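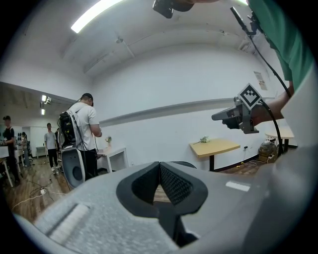 Community > Local News > Hukolstead

Hukolstead repair evening to carry on through the winter after a busy first season

Anyone who has tried to find a parking space near the Workville hall of an evening lately will know that something has been going on inside, and we are very pleased to report that it is going to keep going on. The Hukolstead repair evening, which began in spring with a couple of trestle tables and a borrowed kettle, will now run right through December and into the new year.

Bernadette Phelan started it after her toaster gave up and the shop told her, quite kindly, that a new one would be cheaper than looking at the old one. She took it home, undid the bottom, got some good advice over the telephone from her cousin, and had it working by teatime. "I was so proud of that toaster I rang everybody I knew," she told us. "And every one of them said, well, I've got a lamp, or I've got a radio, could you have a look at that?"

By the end of the summer 191 items had been through the door, among them a great many lamps, a music box from Vomholm that plays slightly too fast (its owner prefers it that way now) and a pushchair which has since gone on to its second baby.

Hauwa Usman looks after the sewing table, and would like it known that she is very happy to put in a zip but would much rather sit beside you while you put it in yourself. Yakubu Wike has the bicycles, out in the side passage when it's dry and in the cloakroom when it isn't, and he asks that people give their chains a wipe before they come, if they possibly can!

The winter had looked a bit doubtful for a while, what with the cost of heating the hall, but the Sepúlveda bakery on the corner has offered to put something towards it and to send over whatever is left on the shelves at closing time. Last month that meant cheese scones, and there was quite a crowd round the clock table by the time word had got about.

Two new helpers have joined as well. Binta Ogundipe used to mend hearing aids and has a wonderfully steady hand with anything small, and Ebere Jibrin will be showing people how to sharpen kitchen knives and garden shears. Please wrap blades in a tea towel and carry them in a bag with a proper bottom to it.

Doors open at 6pm and the last repairs are taken in at 8pm. There is no charge, though there is a jar by the tea urn. Microwaves can't be accepted, and larger furniture is best mentioned to Bernadette beforehand so that she can clear a corner.

14 shares | 2 comments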